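Subject: Re: [arm-upkeep] Fingers drift closed after homing, drawer pulls fail

On the list in October, one of the Histton members wrote:

> We have the Jurkow two-finger gripper on a mobile arm. After homing,
> the commanded opening and the real opening disagree by 3 mm, and it
> gets worse over a shift. Swapping the pads made no difference. Is this
> the encoder, or should we be looking at the wiring?

Check the wiring first. We had the same fault and lost two afternoons to the encoder before looking at the cable. The connector behind the gripper body works its way out when the wrist rolls past 80 degrees, and the controller does not report it. It keeps the last good value and carries on.

Procedure we use now: power down, unplug, inspect the pins, reseat, and fix the cable to the last link with enough slack for full wrist roll. Then home with the fingers clear of everything.

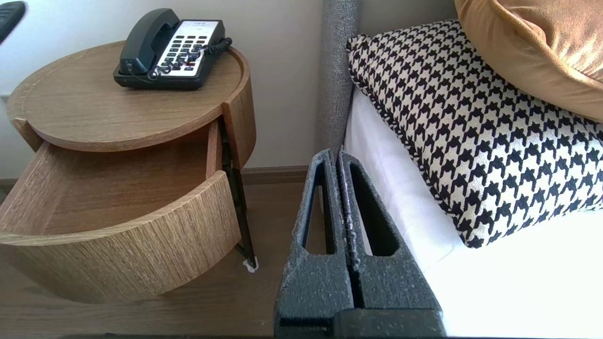

Finger zero comes next, and it should be redone whenever the pads are changed. Close at the lowest force setting, read the position, and store that as zero. Do not use the factory value, which is for bare fingers. Then look at the gap through the wrist camera. Ours has the speckled padding on both fingers, and with the two almost touching, as they are beside the open nightstand drawer, a narrow gap is still easy to see down the middle. If that gap is wider at the tips than at the base, a finger is seated crooked and no offset will fix it. Loosen the finger screws, square it up, start again.

For the arm itself, run the wrist through its full roll at low speed while watching the position readout. A step of more than 3 counts at any one angle points to the cable. A slow drift in one direction points to the encoder, and then you do need Baloyi's service sheet.
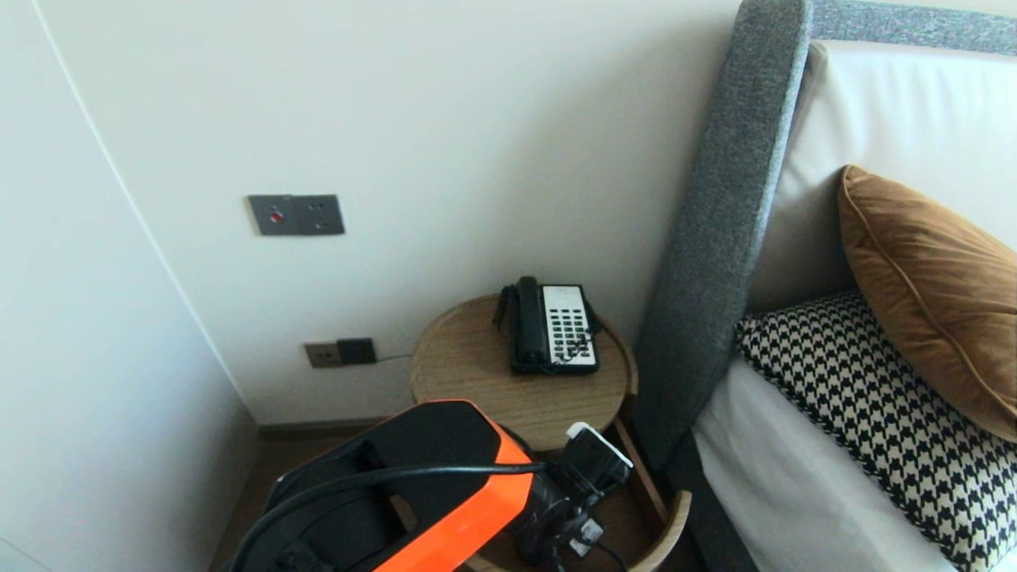

Log the stored zero each time with the cycle count. We inspect the connector every 2,000 cycles and replace the pads when the zero has moved by 18 counts -- earlier if the surface is torn. The Allura controller keeps the old offset after a firmware update, so clear it by hand before homing.

arm-upkeep list | Contact the list owner | Back to top

Comments

Reseated the connector and the 3 mm is gone. Will report after a full shift.

Does the slack figure change with the longer wrist cable?

It does. Set it with the wrist at full roll, then tie it down.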